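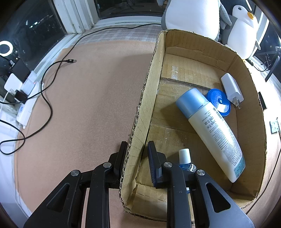 Slide 1. Cardboard box, white bottle with a light blue cap.

Good afternoon. I'm Fiona Chisholm, from the Fondov stipend office. Trainees in the second intake are still owed two months of pay. The September payment is held up by account checks.

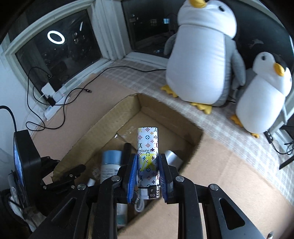 Slide 2. Held over the open box.

Names on the bank account must match the enrollment form. Nine district offices have sent in their lists and three have not. Jeanie Baxter has the names of those three.
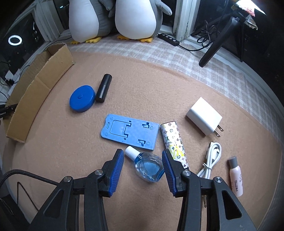
Trainees whose details were rejected can correct them at any district office. Bring the form and one bank statement. Pause here. The blue liquid in the little bottle shows up well from the back row, so leave the slide up while people write down the office hours. Then take questions on back pay.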